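# Greifplanung mit Handgelenkkamera: Bewegungsunschärfe und verworfene Objekthypothesen

Forum Wellel-Anwender › Wahrnehmung und Planung › Zweiarmige Systeme

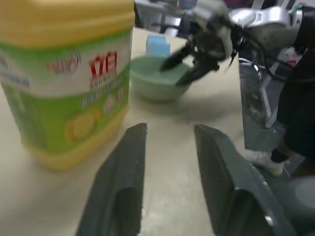
## Beitrag 1 — labor_prositz

2020-01-08

Sehr geehrte Mitglieder,

an unserem Standort Prositz betreiben wir einen zweiarmigen Aufbau mit Wellel als Planungsschicht. Das beigefügte Bild stammt von der Kamera am Handgelenk des einen Arms. Der Kanister mit gelbem Verschluss ist das Zielobjekt, der zweite Arm arbeitet währenddessen an der blassgrünen Schüssel.

Folgendes Verhalten bitten wir zu beurteilen:

- Die Objekthypothese für den Kanister wird während der Annäherung wiederholt verworfen und neu angelegt.
- Der Planer fordert bei jeder Neuanlage eine vollständige Neuplanung an.
- Im Protokoll des letzten Laufs stehen 2899 Bilder, davon 2330 mit gültiger Pose für den Kanister.

Die Belichtungszeit steht auf 4000 Mikrosekunden. Die Posenschätzung stützt sich auf Merkmale des Etiketts. Gibt es eine empfohlene Einstellung für die Haltezeit von Hypothesen?

## Beitrag 2 — ocampo_integration

Die Haltezeit ist nach unserer Einschätzung der falsche Ansatzpunkt. Das Etikett ist im Bild leicht verwischt, die Oberfläche zeigt zudem Reflexe. Ein merkmalsbasiertes Verfahren verliert unter solchen Bedingungen regelmäßig die Zuordnung. Wir empfehlen, zunächst die Belichtungszeit zu halbieren und die Beleuchtung entsprechend anzuheben.

Ferner ist der Greifer des zweiten Arms erheblich stärker verwischt als der Kanister. Sofern Sie ihn aus demselben Bild segmentieren, um ihn als Hindernis zu führen, raten wir davon ab. Seine Lage ist aus den Gelenkwerten bekannt.

## Beitrag 3 — labor_prositz

Vielen Dank für die Rückmeldung. Der zweite Arm wird ausschließlich aus den Gelenkwerten modelliert, die Segmentierung dient nur der Maskierung. Eine kürzere Belichtung haben wir im Juli bereits erprobt. Das Rauschen nahm zu, die Zahl der gültigen Posen blieb nahezu gleich.

## Beitrag 4 — grendato_support

Wir widersprechen Beitrag 2 in einem Punkt. Die Belichtung mag eine Rolle spielen, die vollständige Neuplanung ist jedoch eine Frage der Konfiguration. Im Grendato-Modul für Wellel wird eine Hypothese in der Grundeinstellung nach 2 aufeinanderfolgenden Fehlbildern gelöscht. Bei einem unbewegten Objekt auf einer Tischfläche ist dies zu streng.

Wir schlagen vor:

```yaml
hypothesis:
 max_missed_frames: 12
 freeze_if_static: true
 covariance_growth: linear
planner:
 replan_on_new_id: false
 replan_on_pose_delta: true
```

Mit `replan_on_pose_delta` wird nur dann neu geplant, wenn sich die geschätzte Pose über die Schwelle hinaus verändert. Die Kennung der Hypothese ist dann ohne Bedeutung.

## Beitrag 5 — ocampo_integration

> Bei einem unbewegten Objekt auf einer Tischfläche ist dies zu streng.

Diese Annahme halten wir bei zwei Armen im gemeinsamen Arbeitsraum für bedenklich. Der andere Arm kann das Objekt verschieben, während die Hypothese eingefroren ist. Der erste Arm fährt dann auf eine veraltete Pose zu. Außerdem ist am rechten Rand eine Person neben dem Tisch zu sehen; auch durch sie kann sich die Lage von Objekten ändern. `freeze_if_static` sollte in einem solchen Aufbau ausgeschaltet bleiben.

## Beitrag 6 — grendato_support

Der Einwand ist berechtigt, soweit keine Kontaktüberwachung aktiv ist. Ist sie aktiv, hebt das Modul das Einfrieren bei jedem gemeldeten Kontakt eines der beiden Arme auf. Eingriffe von außen erfasst sie allerdings nicht. Wir präzisieren unsere Empfehlung daher: `max_missed_frames` erhöhen, `freeze_if_static` auf `false`, die Planereinstellungen wie angegeben.

## Beitrag 7 — labor_prositz

Wir haben die geänderte Fassung eingespielt und den Ablauf wiederholt. Die Kennung des Kanisters bleibt über die gesamte Annäherung erhalten, Neuplanungen treten nur noch vereinzelt auf.

Offen ist das Verhalten kurz vor dem Schließen der Finger. In dieser Phase füllt das Etikett einen großen Teil des Bildes und ist links angeschnitten, so dass die Kovarianz sprunghaft wächst. Wir erwägen, die Pose ab einem festen Abstand aus der Kinematik fortzuschreiben.

## Beitrag 8 — ocampo_integration

Das Fortschreiben aus der Kinematik ist üblich, setzt aber eine belastbare Hand-Auge-Kalibrierung voraus. Bitte teilen Sie den Restfehler Ihrer letzten Kalibrierung mit — ohne diesen Wert lässt sich der Umschaltabstand nicht seriös festlegen.

## Beitrag 9 — labor_prositz

Der Wert wird nachgereicht, sobald die Kalibrierung wiederholt ist. Wir bitten, das Thema bis dahin geöffnet zu lassen.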